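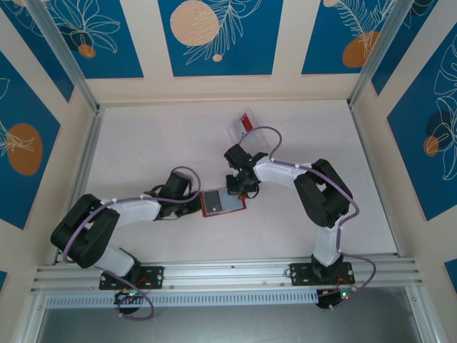 By the Grirnosska Tenants' Newsletter desk
October 10, 2022

Storage rooms at Zirnitgate: new rules and a longer clearing period

The storage rooms under the Zirnitgate building will be cleared and repainted this winter. Tenants who keep things there have until the end of November to label them or take them upstairs. Anything left without a label after that will be moved to the holding area on Guzmán Street and kept for 16 weeks.

The old system let each apartment use whatever space was free. That worked when the building was half full. Now the aisles are blocked in several places, and the fire inspection in April found two doors that could not be opened all the way. The inspector gave the building a second visit before any fine, and the doors have been cleared in the meantime.

Under the new plan every apartment gets one marked bay with a shelf at the back. Bays are assigned by apartment number and cannot be traded without telling the office. Bicycles go in the room by the ramp. Tires, paint, gas canisters and car batteries are not allowed in any of the rooms.

Labels are free at the office. Write your apartment number and a phone number on each one, and put it where it can be read from the aisle. A box inside another box does not need its own label. Small things such as tools, game sets and spare parts should be packed in something with a lid. Last year's leak came up through the floor drain, and most of what was lost had been sitting in open cardboard on the ground.

The painting will be done by Sernex, the same firm that did the stairwells. The price is $2,248 for both rooms, paid from the repair fund, so there is no extra charge on the monthly bill. The work should take six days if the walls are dry enough. The rooms will be locked during that time – take out your snow shovels and winter boots before then.

New lights are a separate matter. The office has asked for a quote on motion sensors, and the first one came in at $600 without wiring. A second quote is expected before the next newsletter. Until then the old timer switch stays, and it still turns off after two minutes.

Tenants who cannot carry their things upstairs can ask for help at the office on weekday mornings. Please leave your apartment number and a short list of what needs to be moved.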